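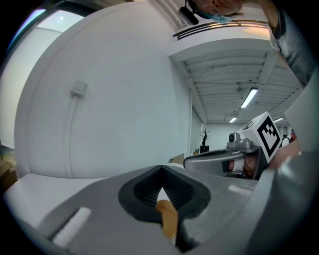

Podus 滚珠轨道适合几岁的孩子玩？

包装上写的是三岁以上，我们的建议是三岁到八岁。三岁的孩子需要大人帮着把立柱插稳，五岁左右基本可以自己搭，八岁以后多半会嫌它简单，然后趁大人不注意继续玩。

搜索商品 请输入关键词 搜索

Venport Podus 木制滚珠轨道（标准套装）

9月17日 星期二　文／Kwok 玩具店编辑部

先说它是什么。Podus 是一套可以反复拆装的木制轨道，把球放在最高处，球沿着轨道滚下来，到了最低处，孩子把球捡起来，再放到最高处。就这些。没有电池，没有灯光，没有会唱英文字母歌的小动物，没有需要扫码下载的应用程序。如果您家里已经有三样会自己唱歌的玩具，您大概能理解我们写到这一段时的心情。

轨道和立柱用的是榉木，表面打磨后上了一层植物油，没有上漆。连接处靠木榫，不用螺丝，也不用胶。球有两种，木球和毛毡球。木球声音清脆，毛毡球几乎没有声音。店里的经验是，买的时候大家都觉得木球好听，到了第二个星期，毛毡球的单卖链接就开始有人点了。

标准套装售价 400 元。我们知道这个价钱在网上可以买到一整箱塑料轨道，还附送一架滑梯。那一箱我们也买过，滑梯至今在仓库里，谁路过谁绊一下。

【盒子里有什么】

直轨道，长短各一种。弯轨道，左弯右弯不分，翻过来就是另一边，这一点说明书上写了，但说明书通常第一天就被拿去折飞机。立柱三种高度，底部都加宽了。漏斗一个，球进去以后会转上几圈再掉下来，是整套里最受欢迎的零件，也是兄弟姐妹之间最容易起争执的零件。漏斗可以单独加购，家里有两个孩子的请认真考虑。木球、毛毡球若干，棉布收纳袋一个，说明书一份。

收纳袋的口是抽绳的，绳子做得很短，拉到底也绕不成一个圈。想把整袋零件挂在门把手上的话会有点费劲，建议放地上。

【关于球的大小】

这是我们被问得最多的事情，所以单独写一段。Podus 的球比一般滚珠轨道的玻璃珠大得多，一个成年人的手可以握住，但握不严实。球做大了，轨道就得跟着做宽，轨道宽了，盒子也就大了，所以整套东西装起来占地方。Venport 的人大概也知道这件事，他们在盒子侧面画了一个书架，旁边放着这盒玩具，书架显得很小。

三岁以下的孩子请不要单独玩。球虽然大，家里如果有还在什么都往嘴里放的弟弟妹妹，仍然要有大人在旁边。立柱是直的，硬的，有的孩子会把它当成剑。包装上没有为这种用途做任何说明。

【搭起来难不难】

不难，但是歪的地板会让它变难。轨道的坡度由立柱高低决定，高的在前，低的在后，球就会走。如果球停在半路，十次有九次是两根立柱一样高了，剩下那一次是下面垫着一只袜子。

第一次搭，建议先拿两段直轨道、三根立柱，搭一条最短的，让球从头滚到尾，再慢慢加。直接照着盒子正面那张大图搭也可以。那张图用掉了标准套装的全部零件，还需要一张平整的桌子和一个没有其他安排的下午。我们店里搭过一次，放在收银台旁边，有个小客人进门以后把最底下那根立柱抽走了，非常果断。

地毯上也能搭。短毛的没有问题，长毛的会让立柱往一边倾，可以在下面垫一块硬纸板，装玩具的那个盒子拆开就正好。只是拆了盒子以后，就得接受收纳袋作为它余生的家。

【耐不耐用】

Venport 的说明书上写，木榫接口按反复插拔 4000 次做过测试。我们没有人去数，也不打算数。能说的是，店里的样品从一月摆到现在，每天被插拔、被踩、被放进推车里推走再送回来，接口比新的时候松了一点，还插得住。有一段弯轨道的边上有牙印，这段我们没有换，摆在最上面，方便家长提前看到牙印是什么样子。

榉木遇潮会涨一点，遇干会缩一点。南方的梅雨季，榫头可能会紧，孩子拔不下来会喊人。放在通风的地方晾一两天就好，不要用吹风机吹，也不要放在暖气片上。北方冬天暖气足的房间里，接口可能会松，同样属于正常，过了季节会回来。

立柱每根能承受的重量我们没有数字，只有一条经验：毛绒兔子可以坐上去，真的猫不可以。

【清洁和保养】

用拧干的布擦，擦完晾着。不要泡水，不要进洗碗机。每年都有客人来问能不能进洗碗机，问的时候语气很像已经放进去了。如果确实已经放进去了，请把零件摊开阴干，不要暴晒，干透以后表面会发毛，用细砂纸轻轻打一遍，再抹一层食用级的核桃油或者亚麻籽油，大部分能救回来。家里有人对坚果过敏的，请用亚麻籽油。

毛毡球可以手洗，用凉水，轻轻捏干，不要拧。洗过以后会小一圈，滚得反而快些，有的孩子会因此要求把所有的球都洗一遍。

彩色蜡笔画上去的痕迹擦不干净，会留一点颜色。我们的样品上有一条紫色的鱼，看久了觉得还可以。

【环保这件事】

这类玩具的介绍里总有一大段写地球，我们尽量写短一点。木料来自管理林，厂方提供了证明文件，想看的客人可以向客服要，是几页很枯燥的扫描件。包装是纸盒加纸隔板，没有塑料膜，所以运输途中木屑偶尔会从缝里漏出来一点，拆盒的时候请在好扫的地方拆。油是植物油，新开盒时有一点油味，放一晚会淡掉。

做玩具总要用掉一些东西，再好的木头也是树。比较实在的办法是一套玩得久一点，老大玩完老二玩，老二玩完送给邻居，邻居如果不太喜欢玩具散得满地，可能会考虑一阵子再收。零件可以单买补齐，这一点请看下面。

【补件和扩展】

球最容易丢。沙发底下、冰箱后面、外婆家，都是常见去处。木球和毛毡球都有补充装，漏斗、弯轨道、立柱也都可以单件购买，价钱写在各自的页面上。在您下单补球之前，请先看一眼沙发底下，我们宁可少卖一份。

Alton 是同一家厂的扩展套装，里面有分岔轨道、小桥和一个会翻的跷跷板，接口与 Podus 通用。跷跷板很有意思，球落在一头，另一头翘起来，把下一颗球送出去。它对摆放位置比较挑剔，差一点点就不翻，适合有耐心的孩子，或者有耐心的父亲。建议标准套装玩熟以后再买，不要两套一起拆，零件混在一起以后看上去都差不多，分起来很花时间。

其他牌子的木轨道大多接不上。偶尔有接得上的，接得也不牢，滚到接缝处球会跳出来。有孩子专门喜欢这个效果。

【不太适合谁】

不太适合想让孩子安静坐半天、自己完全不用动的大人。头几次一定会有人喊您过去帮忙，帮完以后还会有人嫌您搭得不对。

不太适合楼下邻居耳朵很灵、家里又是硬地板的住户，木球掉在地上那一下是有分量的。可以只用毛毡球，或者铺一块地垫。晚上九点以后把木球收起来，对谁都好。

也不太适合当作生日会上现场拆开的礼物。一群孩子围着一个漏斗，结局我们见过。

【送货、包装和退换】

满 200 元包邮，所以标准套装包邮，单买一包毛毡球不包，凑单请量力而行。偏远地区会多几天，客服会在发货前打电话，请接一下，显示的号码看着像推销，但确实是我们。

礼品包装可选，是牛皮纸加一根棉绳，没有蝴蝶结。盒子形状比较方，包得出来的效果也比较方。可以附一张手写卡片，字由店里字最好看的那位同事写，她休息的日子由第二好看的写。

收到后七天内，零件没有明显使用痕迹可以退。上面说的牙印属于明显使用痕迹。缺件、开裂、接口插不进去的，拍一张照片发给客服，直接补寄，不用把整盒寄回来。木纹深浅不一、有小节疤，是木头本来的样子，不算瑕疵，每批都会有客人希望两根立柱长得一模一样，这个我们做不到。

本批到货约 200 套，卖完要等下一批船。下一批什么时候到，厂方说快了，上一次他们说快了之后我们等了一个冬天。想要的话可以在页面上登记到货提醒，登记不收钱，也不会把您的号码拿去做别的事。

门店有样品可以试玩，就在进门右手边的矮桌上。带孩子来的家长请预留一点时间，大多数孩子离开矮桌的速度比来的时候慢很多。

联系客服｜配送说明｜退换政策　© Kwok 玩具店 版权所有　返回顶部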